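Reading time: 3 min

We use cookies to keep this site working and to remember that you have already said no to the newsletter. Accept / Manage

Brukby: progress report, second period
To: Hultine programme office
From: Ignacio Escobar

When I last wrote, the planner could be relied on to do two things: find the table, and avoid it. I'm pleased to report we have moved on to food. The money in this period went on software, as agreed, and nearly all of the software went on the scooping task, in which one arm handles the bag and the other the scoop, and both are supposed to know what the other is up to.

Perception first, as that's where most of February went. The old grasp detector treated anything shiny as a hole in the world. A metal handle would come back from the segmenter as three short handles with nothing between them, and the planner would politely choose the nothing. We now fit the handle as a single shape and let it bridge the gaps.

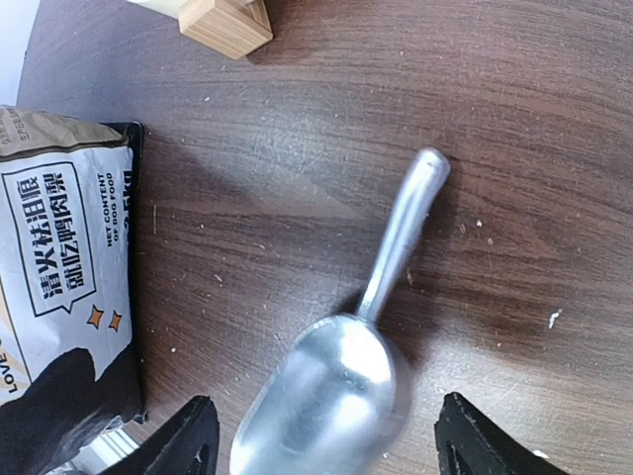
Retraining took 1,950 labelled views, all from our own logs. I had budgeted for fewer and should have known better. The labelling tool also got an undo button, which did more for morale than anything else in this report.

The second piece is what we call the mouth model. A soft bag has an opening that changes shape every time you touch it, and our earlier approach – measure once, then believe it for ever – aged badly. The new code re-estimates the rim from the wrist views at every step of the approach and passes the planner a confidence figure along with the shape. If the figure is low, the arm backs off and looks again.
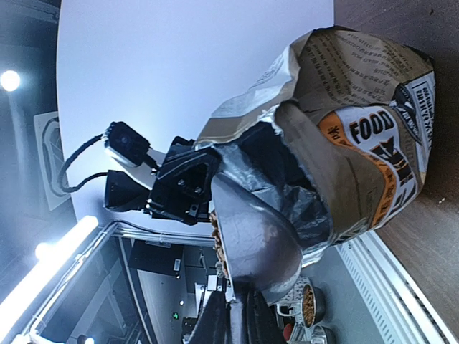

It does look again rather a lot. In the worst logged run it backed off 35 times before the timeout put it out of its misery. We have since capped the number of retries, and Juhász, our task scheduler, now asks for a different viewing angle instead of the same one with more hope.

Two-arm planning is the part I would call healthy. Each arm used to reserve the whole middle of the table for itself, so the pair behaved like two people at a door. Reservations are now small volumes that expire, and the arm that is waiting can plan its next move while it waits. We replayed 111 stored runs through the new version and found no arm-to-arm collisions. Replay isn't the same as running live, and I'm not claiming it is.

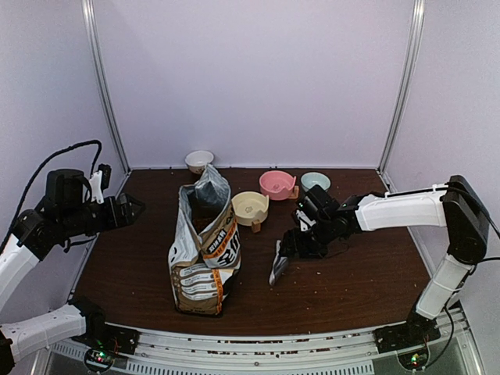 What isn't working

Spill detection. The overhead model can't tell kibble from wood grain with any conviction, and it reports a clean table with great cheerfulness. I have switched its output off in the scheduler until it learns some humility.

Irkach, the logging tool, still drops the odd wrist frame when both arms are recording. The cause is known (one shared write queue) and the fix is half written. It has been half written for longer than I'd like. 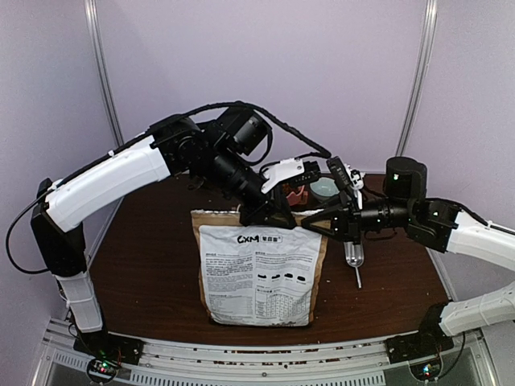 Next period is mainly about variety. The mouth model was tuned on metal scoops, and depth sensing has its own opinions about anything transparent. A clear plastic scoop is therefore part of the work now, as is a kraft pouch that stands up by itself with its top open, so the rim has to be found from above. I expect the handle fitting to carry over and the bowl fitting to need redoing. Both will be scored separately so that one can't hide behind the other.

Money and requests

Spending is within the agreed figure. I would like to move the unspent travel line to compute, as the retraining was hungrier than planned and I have no wish to travel. A yes or no by email will do.

I also owe you the interface document for the scheduler. It exists, and parts of it agree with the code. You'll have it once the Irkach fix is merged, because the message format changes again at that point.

Ignacio Escobar

Get project updates by email. Unsubscribe at any time.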